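Ticket: Cell 3, wrist gripper, mis-picks on drive teardown
Site: Madthorpe, bench line
Status: open, waiting on parts
Priority: was high, now medium

Reported problem
Gripper drops or skews parts during teardown. Started in August after the finger swap. Alarm 2,003 (grip width not reached), then the arm parks itself. Clears with a reset, comes back the same shift. Day crew has been resetting and carrying on, please stop doing that, we lose the log every time.

First look, 7:40 am
Powered down, locked out, checked the usual. Air not relevant, this one is all electric. Cable at the wrist fine, no pinch marks. Finger screws: two were not at torque on the left link. Snugged up, paint marked. Right side ok. Camera lens wiped.

Re-homed, ran fingers open/close 600 times with nothing in them. No alarm. So it only happens with a part, or near one.

8:55 am
Slow jog at the bench fixture, gray plate laid on the slotted table. Speed down to 3 percent, stopped short of the plate to look at finger tips vs. the blue tabs.

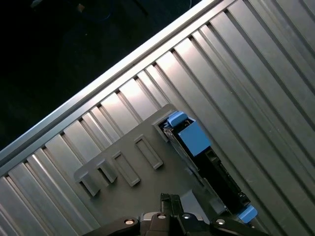 Cell 3 wrist cam, gripper stopped at the lower blue tab on the plate.

Plate was lying on the ribs with no clamp on it, so any side push from a finger can walk it. Asked for the two Duvlow toe clamps back from cell 1. Until then nobody runs the plate step in auto.

Finger tip heights: left vs right did not match on the gage block when closed. Swapped the shim under the right finger, re-measured, good. Wrote the new value on the card inside the cabinet door. Old value crossed out, dont erase it.

10:20 am
Next the drive step. This is where most of the 2003s come from according to what's left of the log. Taught point for the approach had been touched up by hand at some point and never saved under a new name, so the backup and the controller disagree. Loaded the backup (Crenshaw folder, not the one on the desktop). Jogged in under the cage in manual.

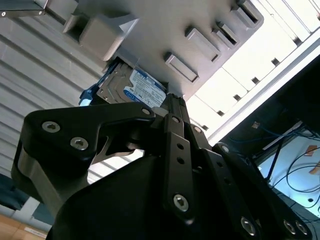

Drive step, manual jog. Drive at an angle in the cage, gripper under it.

Drive tilted like that = the fingers meet it on a corner and the width check fails. Pretty sure this is our alarm. Two things could do it, tool frame off or the cage sitting differently to when the point was taught. Checked tool frame with the pointer, 3 touches, all landed on the same spot. So leaning toward the cage position. Need the Grollell locating block to prove it, on order.

Done today
- finger link screws torqued and marked
- right shim changed, value on card
- backup reloaded, new save made with _v2 on the end
- wrist camera offset re-checked, no change

Still to do
- fit toe clamps
- fit locating block, re-teach drive approach
- grip width tolerance: leave it alone untill the block is in. Opening it up hides the fault
- full run with log on

If it alarms again before then: do NOT reset. Hit pause, export the log to the stick, photo of the pendant screen, then call the maintenence desk. Back off in tool Z only, the left link will catch the cage if you come out sideways.

Leaving ticket open.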